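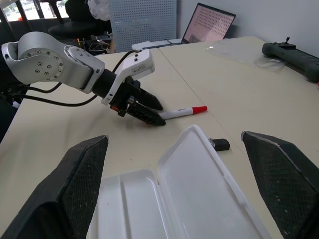

Ticket: Lid on white pencil case won't stay shut
Product: Zurow hinged pencil case, white
Opened by: Berenice Espinoza
Status: Open, waiting on customer

Berenice Espinoza, 9:10 am
Hi there! I bought one of your flip-top cases in January for our whiteboard markers and I can't get the lid to stay closed. It clicks, I let go, and a minute later it's popped up again on the hinge side. I've tried it empty and it holds just fine, so I'm guessing it's how I'm loading it, but I don't know what I'm doing differently (the markers are the ordinary kind, white with a red cap). Order number ends in 708 if you need it.

Jericho Catacutan, Support, 9:42 am
Hi Berenice, thanks for writing in. Could you tell us a little more about how you load it? We want to rule out something pressing on the lid.

Berenice Espinoza, 10:15 am
Sure, I'll check around.
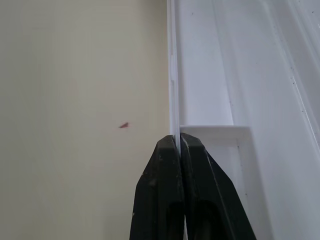

Molded white panel and its edge, with the wall on the left

I ran my thumb along the ridges and there's nothing sharp, so I'm crossing that off. Next I took everything out and put the markers back one at a time. One marker, lid stays down. Two markers side by side, still good. Then I put the second one in with its cap pointing the other way and, pop, up it went! I did it again to be sure, and same thing.

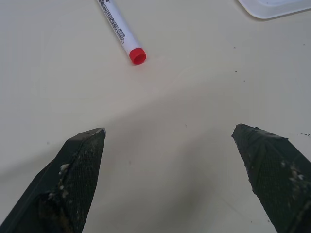
So now I'm pretty sure it's the caps. They're a bit fatter than the barrel, and the tray has that raised lip, so if a cap rides up on the lip the lid can't sit flat. I also wiped the hinge with a dry cloth while I was at it. It didn't change anything, but it looks nicer, haha.

Jericho Catacutan, Support, 11:30 am
Great testing, thank you! Please try both caps toward the same end, then leave the case closed on a flat table for 33 minutes and tell us if the lid lifts.

Berenice Espinoza, 12:20 pm
Okay, did it, and I went and had lunch so I wouldn't hover. It stayed shut the whole time.

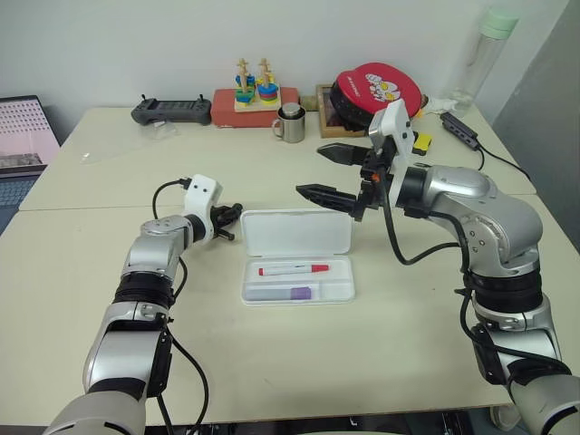
I'd still like to know if there's a deeper tray, though, as Milagros Navarro down the hall wants one too and she uses the chunky markers. Also, does the lid come as a spare part? I'd feel better having one put away. You can leave this open until you hear back from the parts people, I'm in no hurry.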